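Havari open day at Kamville, anyone else go?

dunmore_pete
27 Mar 2020
Posting this before I forget the details. I got round the Havari open day at the Kamville unit, the one with the small arms on the ground floor and the big palletising cell at the back. I was mainly there for the small arms as we are looking at something for light picking at work.

The main demo was tidying glasses. They use plastic stemmed ones, put down on the concrete floor, and the arm has to pick them up and get them onto a wire stand. There is a camera at the wrist and two black fingers, and that is it for the hand. Kvido Šťastný ran the session and took questions as it went along. He said they use stemmed glasses because the shape is awkward. The bowl is wide, the stem is thin and the foot catches on things.

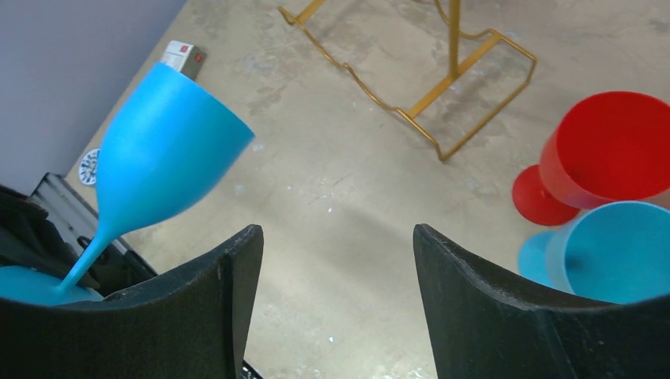 I stayed for 20 attempts and it managed 16. Of the four it lost, two were the foot catching on the glass next to it and the other two I couldn't see properly because of the people in front. Each go took longer than a person would need. I didn't time it.

Parking was poor. The tea was free.

marrowbone
Went in the morning and saw the same thing. Thought it was slow. For a firm that has been going as long as Havari I expected more than picking up plastic cups. My lad could do it at three years old.

dunmore_pete
They are wine glasses, but yes, it is slow. He did say the speed was turned down with the public standing that close.

marrowbone
They always say that.

T_Ollerton
It's true though, they have to. We have two arms at our place and if anyone is inside the line they drop to a crawl. You can't judge cycle time from an open day.

What I'd want to know is whether it was working on its own or somebody was driving it. I've been to demos where there's a chap behind a screen with a pair of handles.

dunmore_pete
Bit of both. The first part was Kvido moving it by hand control so people could see the reach. After that he put the controls down on the bench and stood back, and that was when I started keeping score. So the 16 were all the arm by itself.

gillian_w
I was there in the afternoon and he had hold of the controls for most of it. I asked and he said they were recording new goes to train it with, and the automatic part had finished for the day. Nobody had told the people at the front, who were clapping. I think they should put a sign up saying which is which.

T_Ollerton
Agree with that. A light on the arm would do it. Green for auto and amber for manual.

marrowbone
So half the visitors watched a man pick up a glass with a very expensive stick.

gillian_w
If you like. I found it interesting. He let a few of us have a turn and it is much harder than it looks. You are trying to judge depth from the wrist view and the fingers get in the way of the thing you are trying to grab. I knocked mine over twice and gave up.

velum_user
Do you know what software they run it on? We have Velum on ours and the grip settings are a pain for anything with a curve to it. Also are those fingers bought in or do they make them?

dunmore_pete
Didn't ask about the software, sorry. On the fingers, he told us they make their own and change the shape often. There was a tray of old ones on the bench you could pick up and look at. The ones on the arm had a curved inside edge.

velum_user
Thanks. We tried flat ones and the stem slid every time. Might have a go at a curved pair.

old_widmer_hand
I worked on Widmer arms until I retired. We would never have had the parts on the floor. You fix the part in a jig, you know where it is, the arm goes there every time. I don't see who needs a robot that hunts for things on concrete.

T_Ollerton
Anyone who can't afford a jig for every job. We had one quoted at 3,852 and that was for a single bracket. If the part changes it goes in the skip.

old_widmer_hand
Fair point on the money. I still say 16 out of 20 would have got me sacked.

dunmore_pete
No argument there, I wouldn't put it on our line yet either. I'd want to see it again with a mixed lot and with the foot problem sorted.

gillian_w
He mentioned another open day in July. You have to put your name down, and it's capped per session. The form is on their site under visits.

marrowbone
Is the palletiser running at that one? It was switched off when I went and that was the only thing I wanted to see.

gillian_w
No idea. There's a box for questions on the form so ask them there.

velum_user
Name down. If I get a place I'll find out about the software and post it here.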